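드란드게이트(Drandgate) 시네 렌즈 장기 사용 참가자 모집

2022년 11월 25일 게시

렌즈 보도자료를 읽다 보면 다 같은 사람이 쓴 것 같다는 생각이 듭니다. 영화 제작자에게 새로운 표현의 자유를 준다고 하고, 주변부까지 선명하다고 하고, 호흡 현상을 극도로 억제했다고 합니다. '극도로'가 몇 퍼센트인지는 적혀 있지 않습니다. 저희는 그런 문장을 검증하는 일을 하는 작은 팀이고, 이번에 현장에서 렌즈를 실제로 써 볼 촬영자를 찾습니다.

드란드게이트는 렌즈를 팔지 않습니다. 대여점도 아닙니다. 촬영 장비를 빌려 오거나 사서 오래 써 보고, 결과를 유료 구독자에게 보고서로 보냅니다. 구독자는 대부분 대여점 구매 담당자와 소규모 프로덕션이고, 한 번 잘못 사면 몇 년을 끌어안고 가야 하는 분들입니다. 그래서 저희 보고서에는 별점이 없습니다. 추천 제품 목록도 없습니다.

이번에 다루는 제품

프라켄(Praken)의 수동 단렌즈 세트와 카식(Kasik)의 서보 줌렌즈입니다. 둘 다 슈퍼 35mm 센서를 기준으로 설계되었다고 제조사가 밝히고 있습니다. 프라켄은 세트 전체의 색이 같다고 주장하고, 카식은 줌 전 구간에서 초점이 움직이지 않는다고 주장합니다. 저희는 두 주장 모두 아직 믿지 않습니다. 틀렸다고 생각한다는 뜻은 아니고, 제조사 시험실 바깥에서 나온 자료를 충분히 보지 못했습니다.

렌즈는 모두 저희 비용으로 일반 유통 경로에서 구입했습니다. 제조사가 골라서 보내 준 개체를 쓰면 참가자분들의 시간을 낭비하게 됩니다. 두 회사 모두 이번 시험에 돈을 내지 않았고, 보고서 초안을 미리 보지도 않습니다. 카식 쪽에서 한 차례 기술 지원 인력을 보내 주겠다는 제안이 있었는데 사양했습니다. 일반 사용자는 그런 지원을 받지 못하니까요.

모집 인원과 기간

참가자는 모두 20명을 모집합니다. 기간은 선정 통보 후 렌즈를 받은 날부터 이듬해 5월 말까지입니다. 길다고 느끼실 수 있습니다. 하지만 렌즈를 주말에 한 번 써 보고 쓴 후기는 이미 인터넷에 넘칩니다. 저희가 알고 싶은 것은 초점링의 감각이 몇 달 뒤에도 같은지, 추운 새벽 촬영에서 줌 모터 소리가 붐 마이크에 들어가는지, 마운트 나사가 언제부터 헐거워지는지 같은 것입니다.

지원 자격

- 만 19세 이상으로 국내에 거주하며 렌즈를 직접 수령하고 반납할 수 있는 분
- 최근 2년 안에 촬영감독, 카메라 오퍼레이터, 포커스 풀러 또는 1인 제작자로 유료 작업을 한 경험이 있는 분
- 슈퍼 35mm 또는 APS-C 센서 카메라를 본인이 보유하고 있거나 기간 내내 안정적으로 쓸 수 있는 분
- 기간 중 최소 여섯 번의 실제 촬영 일정이 예상되는 분
- 한국어로 기록을 남길 수 있는 분. 글솜씨는 보지 않습니다.

경력이 화려할 필요는 없습니다. 웨딩, 기업 홍보, 학교 행사, 다큐멘터리, 단편영화 모두 괜찮습니다. 상업광고 스튜디오에서 조명을 다 갖추고 찍는 분들만 모이면 결과가 너무 예쁘게 나옵니다. 카메라 한 대를 가방에 넣고 지하철로 이동하는 분들이 꼭 필요합니다.

지원을 받지 않는 경우

프라켄이나 카식, 또는 두 회사의 국내 수입사에서 최근 3년 안에 급여, 협찬, 강연료를 받은 분은 지원하실 수 없습니다. 장비를 무상으로 받고 리뷰 영상을 올린 경험이 있는 분도 제외됩니다. 다른 브랜드의 협찬 경력은 지원서에 적어 주시면 개별로 판단합니다. 숨긴 사실이 나중에 확인되면 그분의 기록 전체를 보고서에서 빼고 참가비 잔액도 지급하지 않습니다. 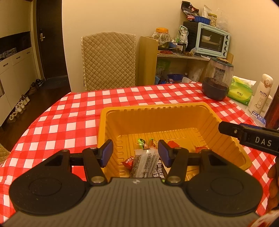
주황빛이 도는 노란 트레이와 그 안의 반투명 회색 포장지

참가자가 하는 일

선정되면 프라켄 세트 또는 카식 줌렌즈 가운데 하나를 받습니다. 어느 쪽을 받을지는 추첨으로 정하며 바꿔 드리지 않습니다. 원하는 렌즈를 골라 받은 사람은 그 렌즈를 좋게 쓰는 경향이 있고, 저희도 예외가 아니었습니다.

받은 날에는 정해진 시험 차트를 촬영합니다. 조리개 다섯 단계, 초점거리는 렌즈에 따라 다르며, 처음 하는 분은 반나절쯤 잡으셔야 합니다. 같은 시험을 기간 중간과 반납 직전에 한 번씩 더 합니다. 세 번 모두 같은 카메라 바디를 써야 합니다. 바디가 중간에 바뀌면 비교가 되지 않으니 교체 계획이 있는 분은 지원서에 미리 적어 주십시오.

나머지는 평소처럼 일하시면 됩니다. 촬영이 끝날 때마다 기록 양식을 채웁니다. 사용한 시간, 기온, 장착 방식, 문제가 있었다면 그 내용을 적습니다. 문제가 없었으면 없었다고 쓰시면 됩니다. 억지로 단점을 찾아낼 필요는 없습니다. '전반적으로 만족스럽다' 같은 문장은 집계할 방법이 없어서 되돌려 보냅니다.

원본 영상은 촬영당 1분 이내의 발췌본만 받습니다. 의뢰인이 있는 작업이라면 반드시 의뢰인의 동의를 먼저 받아 주십시오. 동의가 어려우면 같은 자리에서 사람이 나오지 않는 장면을 따로 찍어 보내셔도 됩니다.

기록은 산두(Sandhu)라는 웹 기반 일지 프로그램으로 제출합니다. 예쁜 프로그램은 아닙니다. 휴대전화에서는 첨부 파일이 가끔 두 번 올라가고, 자동 저장이 된다고 표시되지만 믿지 마시고 저장 버튼을 눌러 주십시오. 개발사에 고쳐 달라고 요청해 둔 상태입니다.

참가비와 비용

참가비는 1인당 총 690,000원이며 두 번에 나누어 지급합니다. 중간 시험을 제출하면 절반, 마지막 시험과 반납 점검이 끝나면 나머지 절반입니다. 세금은 관련 법에 따라 원천징수합니다. 렌즈 왕복 운송비와 운송 보험료는 저희가 냅니다. 솔직히 큰돈은 아닙니다. 이 금액을 하루 일당으로 나눠 보고 맞지 않는다고 생각하시면 지원하지 않으시는 편이 서로에게 좋습니다.

렌즈는 시험이 끝나면 반납합니다. 할인 판매도, 추첨 증정도 없습니다. 렌즈를 갖게 될 가능성이 생기는 순간 기록의 문장이 달라진다는 것을 지난 시험에서 배웠습니다.

파손과 분실

통상적인 사용에 따른 마모는 책임을 묻지 않습니다. 저희가 보고 싶은 것이 바로 그 마모입니다. 촬영 중 사고로 인한 파손은 저희가 가입한 보험으로 처리하며, 참가자 부담금은 한 건당 최대 83,000원입니다. 차 안에 두었다가 도난당한 경우와 제삼자에게 빌려준 경우는 보험이 적용되지 않습니다. 렌즈를 직접 분해하지 말아 주십시오. 내부에 먼지가 보여도 닦지 말고 기록해 주시면 됩니다.

결과를 어떻게 쓰는가

참가자의 이름은 보고서에 나오지 않습니다. 원하는 분도 예외가 없습니다. 이름이 실리면 업계 관계를 의식하게 되기 때문입니다. 기록은 촬영 환경과 사용 시간 기준으로 묶어 발표하고, 개별 문장을 인용할 때는 해당 참가자에게 확인을 받습니다. 인용을 거절해도 참가비에는 영향이 없습니다.

보고서는 결과가 시시해도 발행합니다. 두 제품이 제조사 설명대로 움직였다면 그렇게 쓸 것입니다. 참가자에게는 완성본을 한 부씩 보내 드리고, 발행 전까지는 시험 내용을 소셜미디어나 동호회 게시판에 올리지 않는다는 약속을 받습니다. 발행 뒤에는 저희 보고서가 틀렸다고 공개적으로 쓰셔도 됩니다.

이 시험으로 알 수 없는 것

스무 명은 많은 수가 아닙니다. 불량률을 말할 수 있는 규모가 아니며, 저희도 그런 수치를 내지 않습니다. 풀프레임 카메라에서의 성능, 애너모픽 어댑터와의 조합, 수중 하우징 사용도 이번 범위 밖입니다. 이런 쪽에 관심이 있는 분은 다음 모집을 기다려 주십시오. 다음 모집이 있을지는 아직 정해지지 않았습니다.

지원 방법

드란드게이트 누리집의 모집 게시판에서 지원서를 내려받아 작성한 뒤 같은 곳에 올려 주십시오. 지원서에는 다음 내용이 들어갑니다.

- 사용 중인 카메라 바디와 마운트
- 최근 유료 작업 세 건의 간단한 설명
- 앞으로 예정된 촬영의 종류와 대략적인 횟수
- 협찬, 강연, 판매 등 장비 업체와의 이해관계
- 지금까지 써 본 렌즈 가운데 가장 실망한 제품과 그 이유

마지막 항목을 가장 꼼꼼히 읽습니다. 분량은 공백을 포함해 3,000자를 넘지 않게 해 주십시오. 포트폴리오 영상은 링크 하나면 충분하고, 없어도 불이익은 없습니다. 쇼릴은 렌즈 이야기를 거의 해 주지 않습니다.

모집은 인원이 차면 마감합니다. 서류를 통과한 분께는 짧은 전화 면담을 요청드립니다. 면담에서는 일정과 보관 장소를 주로 여쭙고, 렌즈 지식을 시험하지는 않습니다. 떨어진 분께도 결과를 알려 드립니다.

자주 들어오는 문의

두 사람이 한 팀으로 지원해도 됩니다. 다만 기록은 한 사람이 계속 써야 하고 참가비도 한 사람 몫입니다.

학생도 유료 작업 경험이 있으면 지원할 수 있습니다. 졸업 작품은 촬영 일정에 포함해도 됩니다.

해외 촬영에 렌즈를 가져가는 것은 사전에 알려 주시면 가능합니다. 보험 범위가 나라마다 달라서 출국 2주 전까지는 연락을 주셔야 합니다.

중도에 그만두실 수 있습니다. 중간 시험을 제출한 뒤라면 이미 지급한 금액은 돌려받지 않습니다. 렌즈가 너무 마음에 들지 않아서 그만두시는 경우에는 그 이유를 꼭 기록에 남겨 주십시오.

그 밖의 문의는 모집 게시판의 문의란에 남겨 주시면 담당자가 순서대로 답변드립니다.

드란드게이트 시험팀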